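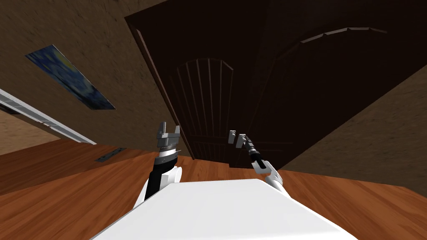

Does a bigger finder scope fix bad alignment? It won't, because a finder that slips in its bracket slips at any size.

Toàn Kim wrote:

> The Hirkel 110 mm is great now! I swapped the stock finder for the Arnach and landed on the target every time in July. Everyone should do it.

Every time? How many targets, and how far apart? I had the same tube out at Ambrose and the stock finder held fine once I tightened the rear screw.

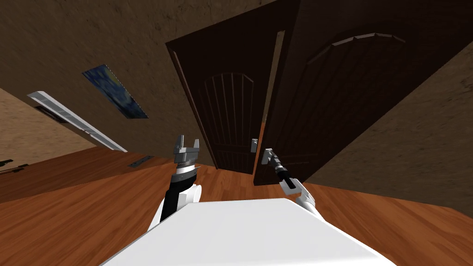

*Double doors, dark wood, left arm's gripper open.*

I also don't buy the magnification claim. The Alero eyepiece doesn't get sharper because the finder cost more. If the stars look bloated, check collimation first, then let the mirror cool.
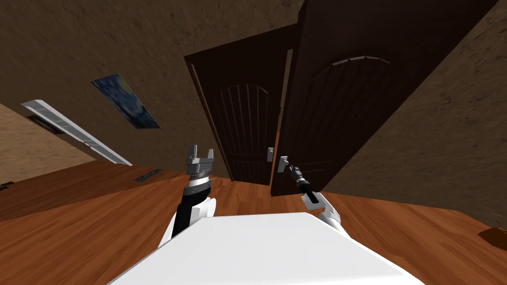

*Both arms toward the doors.*

Thaddeus Iwasaki posted his log last winter, entries 1146 through 1541, and I can't find a single miss in there that he blames on finder size. Most of them say "bumped it."

So before anyone

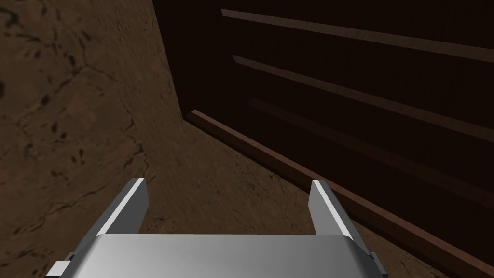

orders one, try the stock finder on a distant street light at dusk, tighten everything, and try again after you've carried the scope outside. Toàn, post your numbers if you kept any.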